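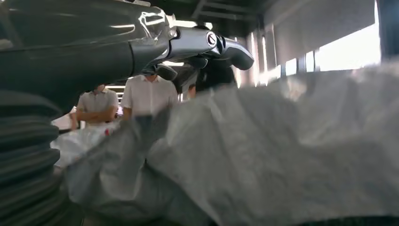 Laborbuch Tuchgreifen, Februar, Eintrag kurz nach 16 Uhr

So, Runde zwei mit dem weißen Tuch, und diesmal schreibe ich gleich mit, sonst weiß ich übermorgen wieder nicht mehr, welcher Parametersatz zu welchen Läufen gehört. Stand heute: 138 Vorführungen im Ordner Hirkside, davon 49 von heute. Der Rest ist älter und noch mit der alten Griffkraft aufgenommen, bitte nicht mischen!

Vormittags alles per Fernsteuerung, nach der Pause dann Handführung. Fernsteuern ist bei dem Stoff einfach mühsam. Man fährt mit dem Controller hin, kippt das Handgelenk, und dann steht man da und rätselt, ob die Finger eine Falte haben oder nur die oberste Lage streifen. Die Verzögerung tut ihr Übriges (ich korrigiere, der Arm kommt nach, ich korrigiere zurück, und schon pendelt der Greifer schön gemütlich hin und her). In den Trajektorien sieht man das als Zickzack kurz vor dem Zugreifen, und genau den lernt uns das Modell nachher brav mit.

Mit der Hand am Arm geht es viel flüssiger. Dafür habe ich jetzt Muskelkater in der rechten Schulter, denn die Schwerkraftkompensation ist immer noch auf den alten, leichteren Greifer eingestellt. Der Arm sackt ganz leicht weg, wenn man ihn waagerecht hält. Nutzlast neu eintragen, danach Nullabgleich vom Kraftsensor, in der Reihenfolge. Das hatte ich mir schon beim letzten Mal notiert und nicht gemacht.

Was beim Führen gut klappt: nicht von oben ins Tuch stechen, sondern flach von der Seite an eine Falte heran, Finger halb offen, dann erst schließen und langsam hochziehen. Beim Hochziehen kurz warten, bis der Stoff ausgependelt hat. Wer gleich weiterfährt, hat im Datensatz lauter Schwingungen, die mit der Aufgabe nichts zu tun haben.

Kleiner Ärger mit der Handgelenkkamera: Sobald der Stoff nah dran ist, füllt er das halbe Bild und wird unscharf. Dazu die Fenster im Hintergrund, die bei Tageslicht schnell ins reine Weiß laufen. Weißes Tuch vor heller Scheibe, da bleibt von der Kante oben nur noch ein leuchtender Rand übrig. Ich habe die Belichtung fest eingestellt und die Automatik abgeschaltet, mal schauen, ob die Kantenerkennung damit besser zurechtkommt. Falls nicht, drehen wir den Aufbau, sodass die Kamera vom Fenster weg schaut. Ein farbiges Tuch wäre natürlich die bequeme Lösung, aber im Aufgabenblatt steht nun mal weiß.

Dann noch das Übliche mit dem Aufnahmeknopf. In Lauf 822 (ja, die Nummerierung läuft über alle Projekte durch) habe ich erst nach dem Anheben auf Stopp gedrückt und dabei den Arm schon wieder zurückgeschoben. Sieht im Verlauf aus, als gehörte das Zurückschieben zur Aufgabe. Habe das Ende abgeschnitten, die Originaldatei liegt daneben. Künftig bitte so: Arm stillhalten, Stopp, dann erst loslassen.

Serkell-Skript zum Glätten der Gelenkwinkel läuft wieder, Fenster steht auf 339 Millisekunden. Kommt mir lang vor. Beim Heranfahren ist es prima, aber das Schließen der Finger verschmiert dadurch ziemlich. Ich würde den Greiferkanal ganz herausnehmen und ungeglättet lassen, probiere ich morgen früh als Erstes.

Offen:
Nutzlast und Nullabgleich, wie oben
Fernsteuerungsläufe von heute Vormittag durchsehen, die mit dem schlimmsten Zickzack raus
ein paar Vorführungen, bei denen der erste Griff danebengeht und man neu ansetzt, die fehlen komplett
Ordner nach Hirkden spiegeln, die Platte hier ist fast voll

Arm ist in Parkposition, Bremsen drin, Controller hängt am Ladegerät.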